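Workshop notebook: the plaster problem
Negin Taheri
May 2021

Second week on the slip casting, and I now have firm opinions about plaster, which is not where I expected to be at this stage of life.

The trouble first. The mugs from the old Haverford mold release in the time it takes to eat a sandwich. The mugs from the new mold, same shape, same slip, same shelf, have to be talked out. Two of them tore at the handle and one came away leaving its foot behind, like a lizard with its tail. I blamed the slip, then the room, then the sandwich.

What I should have blamed is the notebook, because when I went back to see how I mixed the new plaster the entry reads, in full, "mixed plaster, looks good." I wrote that myself. I can even remember feeling pleased with it.

So, starting over and writing things down.

The ratio on the card above the sink is 100 parts water to 126 of plaster, by weight. That card predates me and is in someone's beautiful engineering capitals, and I suspect I added plaster until the islands stopped sinking, the way I was taught at school. The island method is fine if you make one mold and never need another like it. More plaster in the mix gives you a harder, denser mold that drinks less. Less plaster gives you a thirsty one that wears out sooner. A set where the halves come from two different buckets gives you a mug that is thick on one side and sulks.

I scratched both new halves with a nail near the outside edge. The left half marks easily. The right half barely takes a line. Those were separate batches, mixed before and after lunch, and it shows.

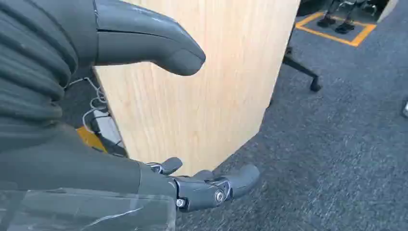

Next thing: soaking. I have been tipping the plaster in and going straight for the drill mixer, on the theory that faster is better. The card says to leave it alone for 4 minutes. I tried it both ways in yogurt tubs. The one I left alone poured like cream and set with a clean face. The one I attacked immediately had pinholes all down one side and a lump in the middle the size of an olive. Leaving something alone turns out to be a step, and I'd been skipping it for years.

Mixing: keep the blade under the surface and off the bottom. If it's making a noise like a bath emptying, it's pulling air. I did this for most of the first tub while thinking about something else.

Water temperature today was 23 C from the cold tap after running it a bit. Nothing to compare it to, because see above, "looks good." Warm water speeds up the set, so I'd like to have it next to each batch from now on.

Soap. I think the new mold also got too much mold soap on the model before the pour. There's a faint yellowish skin on the inside of the right half, mainly around the handle, and slip won't cast properly against that. Wiped it with a sponge and a weak vinegar solution, rinsed, and set it to dry. If the handle area still resists I'll cast and throw away a couple of sacrificial mugs, which sometimes drags the soap out. I have plenty of experience throwing away mugs.

Drying. The Zarow cabinet was set far too hot. Somebody had turned the dial up to hurry a set of tiles along, and I have a nasty feeling the handwriting on the tape is mine. Overheated plaster goes chalky and loses strength at the edges, and the corners of the left half are already a little soft under a thumbnail. Dial is back down where it should be, with fresh tape across it. Strap the halves together while they dry or they warp apart and you get a seam you could hang a coat on.

Slip itself, for completeness. The Clotard is fine. I sieved a jug of it, ran it through the flow cup, and it behaved as it did last month. I added two drops of deflocculant anyway, out of habit, and then had to stand there wondering whether I'd now ruined the one thing that was working. It still pours. Please don't add any more to that bucket, and if you see me approaching it with the dropper, say something.

Casting times so far, new mold: left it roughly twice as long as the Haverford to get the same wall, and the wall still came out uneven. I'm calling the mold a loss and recasting both halves from a single bucket.

To do:
Recast both halves, one batch, weighed.
Glue the chip on the Futden master before anyone pours against it again. It's on the rim, left of the handle.
New rubber for the mixing bowl — the old one has set plaster in the folds and sheds crumbs into everything.
Rinse buckets in the settling tank. The sink has forgiven us once already.
Copy the card above the sink and put the copy somewhere dry. The lower corner is going, and that's the corner with the numbers on it.

Recent entries
Handle seams, again
Sieve sizes and what lives in them
Trimming knives: a small rant
Glaze test tiles, second firing
Why the tile press squeaks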